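# Gerkudmont stall fault

The **Gerkudmont stall fault** was a failure in the Dursun simulated manipulation suite in which a robot arm stopped short of its target and held position until the episode timed out. It was first logged in June by Kaan Akbulut at the Sudport laboratory, during a run of 453 door and cabinet episodes. Of these, 17 ended in a stall. No physical equipment was involved, but the controller under test, Astimance, was also meant for use on a real arm, and the fault was handled as a safety matter from the start.

## Behaviour

In a stalled episode the arm moved normally through the first part of its approach, then settled with the gripper open. The controller went on sending commands, but they cancelled each other out from one step to the next. No collision was reported and no joint limit was reached, so the suite's monitor recorded the episodes as ordinary timeouts. Akbulut found them only when he went through the wrist camera views by hand.

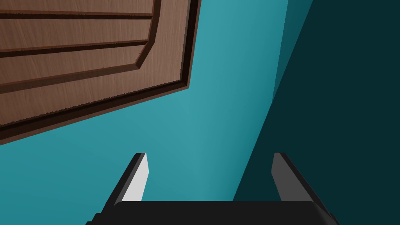

*Wrist view in the Dursun suite, with the open gripper and part of a wooden door against a teal wall.*

The stalls were confined to steeply tilted wrist poses. When the same episodes were started with the wrist level, the arm finished its approach. Changing the colour of the walls made no difference, and neither did brighter lighting.

## Cause

Yiğit Tokgöz traced the fault to the part of Astimance that estimated the position of the door. The estimator matched straight edges in the camera view against a stored model. With no handle or hinge in view, it had only the panel moulding and the outer edge to work from, and at a steep angle either one could be matched to the same line in the model.
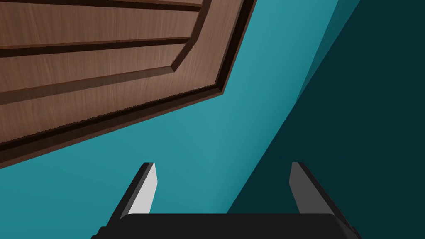

The two matches put the door at different distances from the wrist. The estimator had no memory of its previous choice and could switch between them at every step, sending the arm forward on one and back on the other. Jagged rendering along the door's edge made the switching worse, but smoothing it in a test build did not remove the fault.

## Correction

Tokgöz changed the estimator to keep its last accepted match unless a new one scored clearly better. A second change made the controller stop and report an error if the arm made no progress for 50 steps. The 17 stalled episodes were then repeated from their saved starting states, and all reached the door. A further set of 100 episodes with tilted starting poses produced no stalls, although two ended with the new error.

The monitor was also revised to list stalls separately from timeouts. Earlier Dursun results were not recalculated, as camera views had not been kept for most of them.

## See also

- Pose estimation
- Watchdog timer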